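lunes, 6 de agosto de 2018

Hoy hizo mucho calor otra vez y he dormido poco. A las siete ya estaba despierta, así que aproveché para lavar la tela blanca grande, la que compré en Flistora en noviembre y que nunca me gustó como cortina. Me costó 599 y todavía me duele un poco. De fondo sirve bien. La colgué sin plancharla, porque la plancha la tiene Hòa, y quedó con muchas arrugas a un lado.

Después practiqué las manos. En el curso de dibujo llevamos ya 12 clases y las manos son todavía mi problema más grande. Narayanan Bhat, que se sienta a mi lado, dibuja una mano en cuatro líneas y parece viva. Yo hago cuarenta líneas y parece un guante lleno de arena. El profesor me dijo el jueves que no mire los dedos uno por uno, que busque primero la forma entera, la sombra. Por eso ahora estudio con poca luz, con la mano oscura delante de la tela clara, y el contorno se entiende mejor.

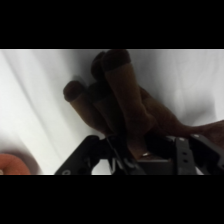

*La mano con los dedos hacia arriba, delante de la tela blanca.*

Lo más difícil es cuando un dedo tapa a otro. Los dos largos casi se juntan y mi lápiz quiere separarlos siempre, como si tuviera miedo de que falte uno. El dedo más corto sale hacia la izquierda y este me salió bien a la segunda vez. También puse el anillo, solamente una rayita de brillo. En el papel dejé el blanco sin tocar y creo que es la mejor parte del dibujo – la parte donde no dibujé nada.

Las puntas las hice con el lápiz blando, más oscuras que el resto del dedo. Me pasé un poco de oscuro y la goma lo puso peor. El papel de Drasow no aguanta bien la goma, se levanta como pelusa. Tengo que preguntar en la tienda si hay otro más grueso que no sea muy caro.

Por la tarde vino Hòa Trương a traerme la plancha (¡por fin!) y tomamos té frío. Miró el cuaderno y le gustó la página 40. La 41 la pasó rápido y no dijo nada, pero yo vi su cara. Me corrigió también una palabra: yo digo «los nudos» de los dedos y se dice «los nudillos». La apunto aquí para no olvidarla.

Mañana quiero repetir la misma postura, pero empezando por la muñeca. Tengo que comprar pan, llamar al dentista y contestar la carta de mi tía, que espera desde hace dos semanas. La tela la dejo colgada.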